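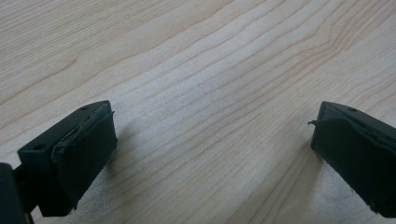
Manual demonstration, in robotics, is the practice of giving a robot an example of a task by having a person carry it out. The person may move the robot's own arm, steer the arm from a distance, or do the work with a separate hand-held gripper. The recorded movements are then used to train a control program, usually called a policy, that attempts the same task without a person.

Types

Three types are in common use. In kinesthetic teaching, the operator takes hold of the arm and pushes it through the motion while its joints are left free to move. The method needs no extra equipment, but the operator's body often blocks the robot's cameras, and large arms are tiring to push.

In teleoperation, the operator works a second device and the robot copies it. The device may be a smaller arm of the same shape, a joystick, or a pair of tracked handles. Recordings made this way come from the robot itself and need little conversion. The main costs are the price of a full robot for each operator and the slow pace of the work. Operators generally have little or no sense of touch.

In hand-held demonstration, no robot is present in the loop at all. The operator carries one or two grippers with jaws like those the robot will use, and a camera on each gripper records what is between and beyond the fingers. A further camera is sometimes worn on the head. The position of each gripper is worked out afterward from video or measured directly by a tracking system. A practiced operator can work at close to normal speed, and two-handed tasks such as opening a bag or folding a cloth are easier to record than with a pair of remote-controlled arms. 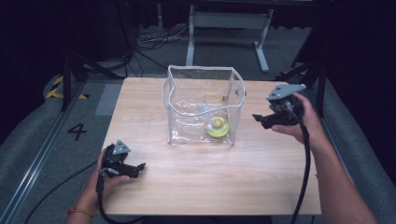 Recording sessions

A session is divided into episodes. Each episode is one attempt at the task, from a starting layout to an agreed end point. Operators are usually asked to begin with the jaws open and clear of the objects, and to hold still for a moment before and after the attempt so that the episode can be trimmed cleanly. Objects are moved between episodes to keep the policy from learning a single fixed layout.

The Delau set, a collection of two-handed table tasks, holds 427 episodes recorded at one station by a small group of operators. Its published notes say that 23 were dropped before training, mostly for lost tracking. The later Groltano set has some 900 episodes and allows failed grasps to remain if the operator recovered from them. Its authors argued that a policy trained only on clean attempts has no example to follow after a slip.

Equipment and wear

Fingers for hand-held grippers are often made of hard plastic and faced with a softer pad. The pads take most of the wear. Edges lift first, usually at the top corners, and the facing may then tear or peel away from the block behind it. Wear matters for two reasons: a damaged pad grips differently, and the fingers appear in nearly every image from a gripper camera, so a change in their outline becomes part of the training data.

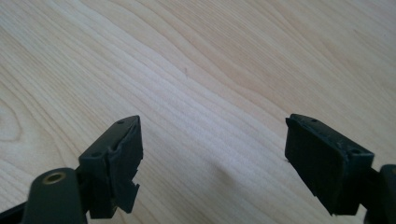 Practice on replacement differs. The Ponce workshop guide calls for new pads on both fingers at the same time, even when only one is damaged, and for a short calibration recording afterward. Dekinbridge, which runs several stations, changes pads after every 5 sessions regardless of condition. Other groups leave worn pads in place on purpose — the argument being that the robot's own pads will wear too.

Limits

A hand-held gripper can be moved in ways a robot arm cannot. A wrist may turn past the arm's joint limits, or the operator may reach a spot the arm's base is too far away to serve. Such episodes are commonly filtered out by checking each path against a model of the arm. Force is also poorly recorded in most systems, and a policy may copy the path of a squeeze without its strength.

Comments

The part on kinesthetic teaching is a bit short. Plenty of factory arms are still taught this way, one waypoint at a time, with no training involved.

Does the Groltano set mark which episodes have the failed grasps? I went through the notes and couldn't find it.

^ There's a text file for each episode. Look for the "retry" field.

We swap both pads together too. Tried doing one side only in August and the grip was off center for the rest of the month.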